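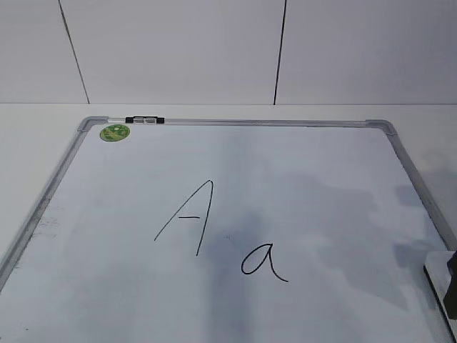
I keep getting told to start my mornings with a blank page. Three pages by hand, before coffee, before the phone, no stopping. The latest to recommend it was Cleiton Prado at work, who has been at it since spring and says he sleeps better. Maybe he does. He also quit drinking in spring, so you'll forgive me if I don't hand all the credit to the notebook.

I gave it 21 days anyway. I bought the Mistus journal, the one with the ribbon and the little box at the bottom for rating your clarity out of ten. I never worked out what a six in clarity feels like. Mostly I wrote about the gutters. I wrote about whether to call my sister back. On day nine I wrote a grocery list and then, since I still had two pages to go, I wrote down what I planned to cook with it. We had soup.

What bothers me is the claims. The card tucked in the front cover says the method was tested on 249 people and that most of them felt "more focused." Compared to what? Felt it when, and who asked them? I wrote to the company to find out and got back a coupon. There's a follow-up course too, for $145, which teaches you how to read your own pages. I can read my own pages. They're about gutters.

I don't think writing things down is useless. My grandmother kept a weather diary in Flornham for most of her life and I'd save it from a fire before I'd save the TV. But she wrote one line a day, and it was about something outside of herself. Frost. Wind from the north. Lost the beans. She wasn't trying to get anything out of it by lunchtime.

So the ribbon journal has gone in the drawer and I'm back to waking up and being grumpy for free. Cleiton says three weeks isn't long enough and I should give it until October. I asked him what would count as it not working, and he said he'd have to think about that. I did call my sister, by the way. The gutters are still full.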